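Moving the shop off the old server

August 21, 2023

I finally moved our files and the booking system off the server under the stairs at Sirkdale and into hosted storage. It took 2 evenings. There were 167 folders, most of them untouched since we left the Waravbridge office, and I deleted a fair few before copying anything.

Shiyu Li set up the accounts and told me to sort out permissions first. I didn't, and spent the second evening fixing them — a dull job.

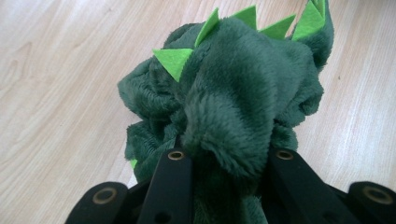
The monthly bill is lower than I feared, though the first upload used more of our broadband than I'd like. I've set a spending alert at £300 so a mistake doesn't run on for weeks. Backups go to a separate provider each night.

The Prundthorpe branch moves over in September. Their accounts package is older than ours and I don't yet know if it will run without a local drive. I'll post the settings once I've tried it.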